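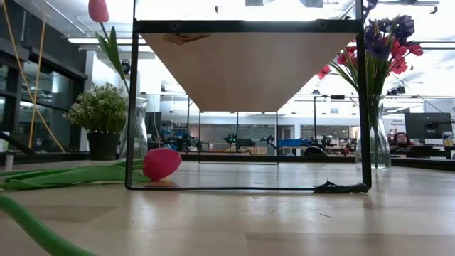 Brukbridge Home & Garden Board > Cut Flowers and Houseplants > Tulips lying down on the job

katia_ferri
Posted Thursday, December 25, 2025

Happy holidays to everyone else who is reading a flower board today. I have pink tulips and they have opinions about gravity. One is standing up like it's posing for a seed catalog. Another has its head flat on the wooden table, leaves stretched out beside it like it had a long lunch. Same bunch, same shop in Porkside, same price per stem, which I resent.

I've read that you put a penny in the water. I've read that you put vodka in the water. I've read that you stick a pin through the stem right under the bloom, and I've read that anyone who does that should be ashamed. Which of these is real? I'd like them upright until the weekend if possible. The blooms are still closed, so I don't think they're old.

There's also a potted plant next to them, dense green with tiny white flowers in a dark gray pot. It has never given me a minute's trouble and I suspect it's judging them.

stemcell_sandro
Posted 2 hours later

None of it is real. The penny is a myth left over from when pennies had copper in them, and it was a myth then too. The vodka you should drink.

What works is boring. Cut the bottoms, wrap the whole bunch tight in newspaper so the stems can't bend, and stand it in deep cold water for two hours somewhere dark. Then take the paper off and put them in a tall vase. They drink, they stiffen up, you look like you know what you're doing.

Sandro Bortolotti
(thirty years of being bossed around by bulbs)

mrs_fabbri
Sandro, you wrote thirty in your signature last June as well. Does it not go up?

stemcell_sandro
I'm rounding. Let me live.

benedikt_b
Agree on the newspaper, disagree on the deep water. Tulips rot from the bottom if you drown them. For the two hours, fine, go deep. After that I keep the water shallow, a few inches, and change it every day. Deep water gives you slimy stems and a vase that smells like a pond.

And check for leaves below the water line. Strip those. Those long leaves look nice flopping over the rim, but put them in water and they turn to soup.

katia_ferri
The leaves are very long. I was being sentimental about the leaves.

benedikt_b
Be sentimental about the top two.

guidodb
I'm going to be the unpopular one and say leave them alone. Tulips are supposed to bend. They keep growing after they're cut, they lean toward whatever light they can find, and inside a week the bunch looks like it's trying to leave the house. That's the good part! Every old painting with tulips in it has one hanging over the side of the table looking dramatic. People paid fortunes for that look and you want to fix it with a newspaper.

mrs_fabbri
Guido, there's drama and there's a flower face down on the furniture.

guidodb
On its side, she says. Resting.

mrs_fabbri
She says its head is flat on the table. I had a cat who rested like that and it was not good news.

stemcell_sandro
Katia, important thing before we all go further. Is the one on the table still attached? If the stem is whole, you can save it. If the bloom has come off or the neck is creased, newspaper will do nothing and you should float it in a bowl and call it a centerpiece.

katia_ferri
I picked it up to check. Attached, with a bend in it but no crease that I can feel. It was just out there on the bare wood when I came back to it, and I'd love to blame someone, but I'm the one who laid them out to trim and then went to answer the phone. So it has been without water for a while. I left that out of the first post to protect my reputation.

benedikt_b
Well, there's your mystery. It's thirsty.

katia_ferri
I was hoping for something more glamorous.

mrs_fabbri
Which vase are they going in? You can do everything right and a wide-mouthed vase will still send them all to the floor. Mine go in a straight glass one that comes up to half the length of the stem, at least. I have a squat one by Iwasaki that I love dearly and every tulip I've put in it has ended up looking at the carpet. It holds dried hydrangeas now. They can't escape.

katia_ferri
Clear glass. Not squat. I'd call it medium and well-meaning.

stemcell_sandro
Clear glass is good, you can see when the water goes cloudy. I'm also a fan of those Clavus pin holders for the bottom if you only have a handful of stems. Put the pins in and everybody stands where they're told.

guidodb
A bed of nails. For tulips. At Christmas.

stemcell_sandro
They're cut flowers, Guido. The worst has already happened to them.

benedikt_b
Back to the pin through the neck, nobody answered her on that. I've tried it. Stood 4 pricked and 4 unpricked in the same water. All of them leaned over by day 7, and the pricked ones had brown spots where I'd stuck them. I wouldn't bother.

mrs_fabbri
I get better results than that with the pin, for what it's worth. Mine stay up and open more slowly. You may be pricking too low. It goes right under the bloom.

benedikt_b
It was right under the bloom.

mrs_fabbri
Then you may have a heavy hand.

katia_ferri
Update. Cut the ends, wrapped them in the grocery flyer (no newspaper in this house), stood them in cold water in the dark. The one that had been lying down went in the middle where its friends can hold it up. I gave it two hours and then another half because I forgot about it.

It's standing! It has a slight lean, so it looks like it's listening in on a conversation, but the head is up. I kept the top two leaves and gave the others a decent burial in the compost.

No penny, no vodka in the water, no pins. Sorry, Elisa.

mrs_fabbri
I'll recover.

guidodb
Give it until Sunday. It'll be over the side again and you'll see I was right.

stemcell_sandro
Change the water tomorrow morning and trim another half inch. And keep them away from the fruit bowl, bananas will finish them off faster than Guido's philosophy.

katia_ferri
The fruit bowl has been moved to the other counter. Does the thing with the tiny white flowers mind bananas too?

benedikt_b
Start a new thread and put a picture of the leaves in it. Half the plants on this board are green with tiny white flowers.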